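Fórum > Automação e robótica > Equipamentos e kits

Tópico: Kit de garras manuais Grultmont, vale a pena?

marmita_22
2022-06-03
Boas. Alguém aqui já comprou o kit de garras manuais da Grultmont, o que vem com duas garras e o programa de gravação? O revendedor de Ostport pede 4,000 pelo conjunto, com dois jogos de almofadas para os dedos. A ideia é gravar demonstrações de tarefas pequenas em casa (pegar em fruta, pôr no prato, arrumar) e treinar depois um braço com isso. O braço já o tenho, falta-me a parte das garras. Vi também o kit da Clusomberg, mais barato, só que não encontro uma única opinião escrita por quem o tenha usado mais de uma semana.

torno_e_fresa
Tenho o da Grultmont desde abril. Usei-o sobretudo com fruta pequena, que é o que me interessa. O mecanismo é bom, sem folgas nas articulações, e os dedos fecham direitos. O que me desiludiu foi o programa: perde a calibração quando se troca de almofadas e é preciso repetir tudo desde o início. Com almofadas de borracha o maracujá agarra-se bem, a tangerina pequena também, desde que não se aperte demasiado. 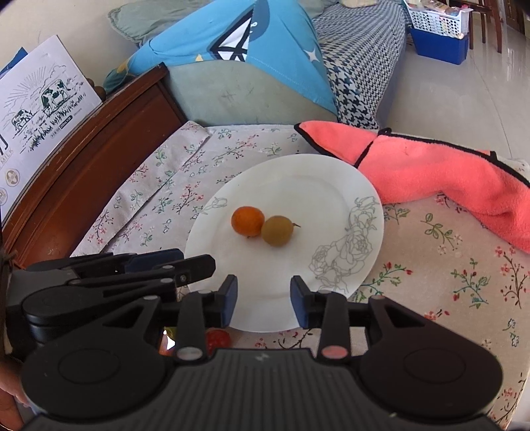 Garra com pontas de borracha azul-escura, prato com os dois frutos pequenos.

O manual traz 6 páginas e só 2 servem para alguma coisa. O resto é garantia e avisos.

quilha
Discordo quanto às folgas. O meu veio com uma articulação presa do lado esquerdo e a assistência demorou 3 semanas a responder. Mandaram a peça, é verdade, mas quem montou fui eu. Por esse preço esperava que viesse afinado.

E atenção ao peso. Ao fim de uma hora com uma garra em cada mão, os pulsos queixam-se. Na página do produto não dizem nada sobre isso.

torno_e_fresa
Quilha, pode ter sido azar com a unidade. A minha chegou bem. No peso dou-te razão, faço sessões curtas e paro.

lata_de_tinta
Eu aluguei em vez de comprar. A Lai aluga o conjunto ao mês e trata da conversão das gravações. Para quem só quer um lote de dados e depois arruma o assunto, sai melhor. O senão é que só aceitam devoluções com a caixa original, e eu já tinha cortado a minha para tirar as garras. Descontaram-me da caução.

marmita_22
Obrigado a todos. O aluguer não me serve, quero ir gravando aos poucos durante meses. Torno, como se porta aquilo com muita fruta junta? E com sol? A minha mesa fica mesmo ao lado da janela.

torno_e_fresa
Com a fruta toda encostada é onde se nota mais a diferença para uma pinça fixa. Os dedos são estreitos na ponta e dá para entrar entre duas peças, mas convém começar pelas de fora. Se se ataca o meio do monte, as vizinhas rolam. Os tomates pequenos ovais são os piores, fogem ao mínimo toque. Uso o prato oval branco como destino e deixo-o perto do monte, para os movimentos ficarem curtos.
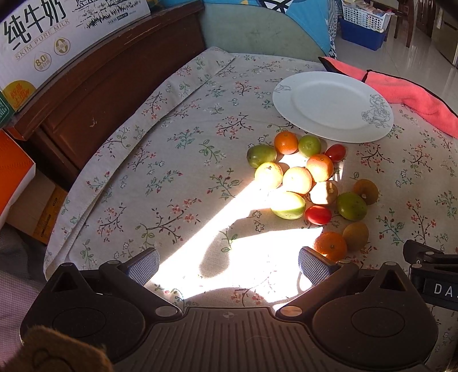 Quanto ao sol, incomoda. Uma mancha forte na toalha rebenta o claro e o estampado desaparece nessa zona, e a fruta que apanha luz de um lado fica com metade quase branca. Gravo na mesma, porque quero que o modelo veja luz difícil, mas guardo essas sessões numa pasta à parte. Se é para o primeiro treino, corre a cortina.

quilha
Aí já não concordo contigo. Misturar tudo desde o primeiro dia. Separei as gravações com sol, treinei só com as outras e o braço falhava assim que a luz mudava. Tive de repetir o treino.

torno_e_fresa
Depende da quantidade que tens. Com poucas gravações, o meu modelo não aprendia nem uma coisa nem outra. Cada um com a sua experiência.

biela_solta
Sobre o Clusomberg, que foi perguntado lá em cima - tive um e vendi-o. Os dedos abrem menos e uma laranja grande já custa a entrar. Para tomate e tangerina serve. O programa é mais simples e a calibração aguenta-se, nisso ganha ao Grultmont.

lata_de_tinta
Biela, as almofadas de um servem no outro?

biela_solta
Não. O encaixe é diferente. Ainda tentei limar um par e estraguei-o.

marmita_22
Então fico inclinado para o Grultmont, as laranjas fazem parte do plano. Vou ligar para Ostport e perguntar se deixam experimentar as articulações antes de pagar. Se alguém souber o preço das almofadas avulso, agradeço.

quilha
Pergunta também quem paga os portes em caso de avaria. Eu paguei os meus.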